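Ticket 2 – Forkora booking page, room calendar shows wrong times
Status: open
Site: Pralau

Bookings made for 13:00 appear in the calendar as 16:00. The confirmation email has the right time. Clearing the browser cache made no difference, and a second browser gives the same result. 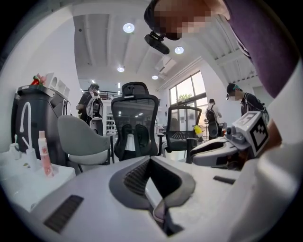

Reply from the Erkesach help desk: please check the time zone under Account, then Region. The last update reset it on some accounts.

Region was blank. Set it to London and saved – new bookings are now correct. The 2 old ones still show 16:00 and will have to be entered again.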